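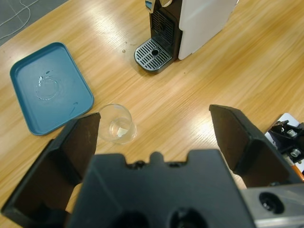 Water is rude to robots. It moves when you move, it bends light, and it sits in a vessel most depth sensors look straight through. So when Noemi Cattaneo told me her software group at Orkier had spent the winter on drinking glasses, I booked a train to Jivport the same afternoon.

Their perception stack is called Petchrat, and the clever part is what it does with doubt. A depth reading on clear glass usually comes back as the table behind it. Older code took that number at face value and sent the fingers straight through the rim. Petchrat keeps 50 guesses about where the glass might be, scores each one against the wrist camera, and lets the arm creep forward while the guesses thin out. You can watch them on the monitor, a cloud of pale outlines that shivers and then snaps together. I made them run it again!

Glare is still the enemy. A shiny tabletop under ceiling lights throws streaks that look an awful lot like rims, and a small puddle can fool the edge detector too. Cattaneo's fix is to ask the planner, a separate program named Ikness, for a slightly different view. Reflections slide as the camera moves and a real rim stays put. Ikness picks the next viewpoint in 4 milliseconds, fast enough that the wrist never seems to pause.

"We used to tidy the table before a run," she told me. "Since May we leave it however it is."

Next on her list is pouring.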